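Talk notes, March 12, 2024 – shared workshop night, back room, projector permitting

**Slide 1. Title only**

Leave it up while people find chairs. Don't thank everyone. Last speaker thanked everyone and we lost the break.

Start with: "My name's on the poster, but half of this build is Hafiz's, and if you have a question about springs you should ask him."

Then the pitch. We wanted a gripper you hold in your hand, squeeze, and pick things up with. Same fingers later go on an arm. We call it Velik. The arm is called Zarden and it's still in a box under my bench, so tonight is a talk about fingers.

**Slide 2. Fingers over the test surface**

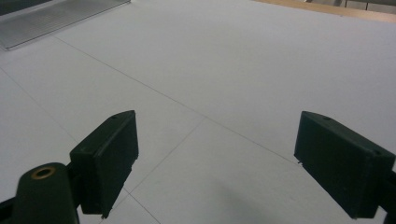

*Words and slides: Abdul-Rahman Tsikata. Springs, swearing and linkage: Hafiz Nair.*

Give them a few seconds to look. Then point at the brass ring, lower left, and talk about wear.

- First version had the pin running straight in the plastic. Fine for an evening. By the end of February the hole had gone egg-shaped and the finger wagged like a dog's tail.
- Pressed in a bushing. Used a soldering iron and a lot of patience, most of it Hafiz's.
- Colour question will come up. It's dark green. It was the spool that was on special.

Now the pads. They're blocky on purpose. I drew a lovely curved pair that looked like something out of a catalogue, and they held a marker beautifully and nothing else. Flat faces, angled in, are dull and forgiving. The small holes on top are for bolting on other pads, when we get to other pads. Ask me in winter.

If someone asks about the pale fleck near the tip of the right one: move on.

**Slide 3. Numbers, such as they are**

(No picture. Read it out, don't make them squint.)

- Spring rate: whatever was in Hafiz's drawer. He has since labelled the drawer.
- Print time for a pair of pads: 180 minutes if the printer's behaving. It behaved for two pairs.
- Full squeezes before we stop and check the pins: 200. I picked that number while making tea and it has held up better than the parts I calculated.

Pause here for the Setiawan story, but keep it short. Setiawan is the old linkage, named for the street we found the donor printer on. It had two extra joints I was very proud of. Every joint had a bit of slop in it, and slop adds up. You could close the handle a fair way before the fingers noticed. Hafiz took both joints out while I was at the hardware store. It got better. I've nearly forgiven him.

**Slide 4. The ball**

Say: "We test on tennis balls. They're cheap, they're bright, and they don't break when you drop them." Wait for the laugh. If there's no laugh, click. 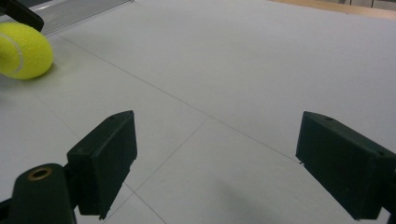
*Jaws open, ball off to the left.*

Talk about the approach. New people go straight at the ball with the jaws half shut, bump it, then chase it. What works is opening wide early, well before you get there, and coming in slow. The handle will let you be lazy about that and an arm won't, so we're trying to pick up good habits while it's only our wrists at stake.

Talk about light. A pale, matte surface is kind to us. The pad faces go very dark against it, so the edges are easy to pick out in video. The shadow is soft as well. On my varnished bench at home it was all glare and I couldn't tell finger from reflection.

Seams: somebody always asks if the lines are there for measuring. We didn't draw them for that. They are handy for saying "start behind the long line" across a room, though.

**Slide 5. What's still wrong**

Be straight with them here, they'll ask anyway.

- Return spring is too keen. Let go quickly and the jaws snap open, which is a good way to launch a ping-pong ball at your co-author.
- The pads scuff. I'd like a rubber face on them. First go with bicycle tube peeled off in strips and smelled like a shed.
- Bimow, our logging script, writes every file with the same name unless you remind it. I wrote Bimow. Don't dwell.
- Left-handed grip is awful. Sorry to the left-handers, a mirrored handle is half drawn.

**Slide 6. Next**

Unbox Zarden. Find out which bolts I've already borrowed from it. Put the same fingers on the end and see whether the habits carry over.

Handle goes around the room at this point. Rings and long sleeves clear of the linkage, please.

Questions. Send spring ones to Hafiz. Files are on the workshop drive in the folder called "gripper_final", and the one you want is in the folder inside that called "newer".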